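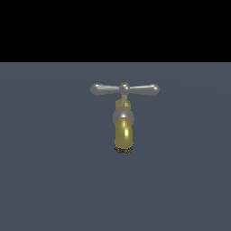 Kristóf Kiss colorie des graphes comme d'autres font des mots croisés, au crayon et en râlant. Quand je le retrouve au deuxième étage, il raye une page entière sans s'excuser de me faire attendre. « Elle était fausse depuis la ligne quatre, dit-il. J'aurais préféré le savoir à la ligne cinq. »

Son affaire, ce sont les colorations par listes des graphes planaires. Chaque sommet reçoit son petit menu de couleurs, en choisit une, et deux voisins n'ont pas le droit de commander la même chose. Avec cinq couleurs par menu, on y arrive toujours, le théorème est connu et sa preuve tient sur une page. Avec quatre, non. Kiss s'intéresse à ce qui se passe quand on interdit certains cycles, domaine où les énoncés sont courts et les articles très longs.

Le sien fait 2 000 lignes de code et une quarantaine de pages. La preuve repose sur 957 configurations réductibles, vérifiées une à une par un programme baptisé Morkis. « Au départ il y en avait 700. J'étais content de moi. Puis Skatov a trouvé un trou. » Skatov est le deuxième programme, écrit séparément pour contrôler le premier, et dont il parle comme d'un beau-frère. « Il a raison très souvent, c'est pénible. »

Je lui demande si une preuve que personne ne lit en entier reste une preuve. Il soupire, on la lui pose à chaque dîner. « Les preuves à la main, vous croyez qu'on les lit en entier ? Mon rapporteur a signalé une virgule page 3 et une autre page 38. Entre les deux, j'ai des doutes sur son emploi du temps. »
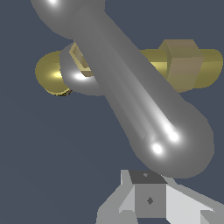
Image de synthèse.

La méthode de déchargement, cœur de l'article, consiste à distribuer des charges aux sommets et aux faces, puis à les faire circuler selon des règles locales jusqu'à ce qu'apparaisse une contradiction avec la formule d'Euler. Kiss résume : « C'est de la fiscalité. On prend aux grandes faces, on donne aux sommets de degré trois, et à la fin le total devrait être négatif alors que tout le monde est positif. » Il a onze règles. La septième lui a coûté tout le mois de juin et ne sert que dans deux cas.

Et la suite ? Une version orientée du problème, qu'il refuse de décrire, sauf pour dire qu'elle résiste. Il a promis un exposé au séminaire Mesent, à l'automne, avec un titre choisi avant les résultats. « J'ai mis "Vers une borne". "Vers", c'est un mot très commode. »

Il reprend son crayon. La page rayée a un verso.

Dernière mise à jour : 9 août 2024

Commentaires

planaire_malgre_lui : La comparaison fiscale est bonne, mais il faudrait préciser que la charge totale est conservée. Chez moi les impôts ne le sont pas.

Hélène T. : Le code de Skatov est-il disponible quelque part ? Je ne trouve que celui de Morkis.

vieux_sommet : Onze règles, c'est du luxe. J'en ai lu une à vingt-trois, je ne m'en suis pas remis.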